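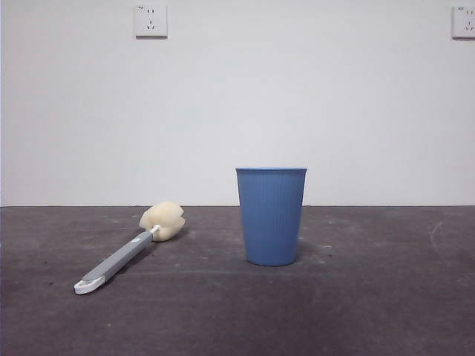

2020-12-19, Illcombe workshop, wash-up corner

I have been meaning to write up the ribbed cup business for ages, and with the kettle on and the big sink finally free this seems as good an evening as any. The question, for anyone picking this up cold, is which of our cups we keep for mixing and rinsing and which go back to the tea shelf, and whether the long sponge brush does a decent job on all of them or only on the smooth ones.

The blue plastic cup is the one I care most about. It tapers toward the bottom and has those fine grooves running down the outside, lovely to hold with damp fingers (I have dropped plenty of smooth ones!) but a real nuisance once slip or paste dries on it. The grooves start just under the rim, so the rim itself wipes clean with a thumb and then you think you're finished, and you aren't.

What I did today: let a smear of the Tridel paste sit on the outside for 16 minutes, then went at it under the warm tap with the sponge head. Strokes across the grooves did very little. Strokes along them, top to bottom, turning the cup a bit each time, brought nearly everything off. The last of it, right down by the rounded bottom edge, came away with an old toothbrush. Inside was no trouble. The sponge goes down easily and the long handle keeps your knuckles off the rim, which I was grateful for, my hands being what they are in this weather.

Water was at 112 on the old Fahrenheit thermometer. I would like to try it cooler, as the tank takes forever to come back up when the Kundwood people have been washing their molds.

Did the same again with the Shojaei mix and got 5 good rinses before the sponge started holding color. After that it was putting as much back as it took off, so please squeeze it out properly between cups, and lay the brush down flat to drain. Standing it head-up in a jar lets the water run down the handle and it gets slimy. We learned that one in June and I'd rather not learn it again.

Still to do: the gray top wants a proper wipe, it's all scuffs and dusty smudges and I keep mistaking old specks for new splashes. Also need to find out if a softer sponge head fits the same handle. And somebody has the other toothbrush. I'm not cross, but I would like it back by the sink before I start on the tall cups.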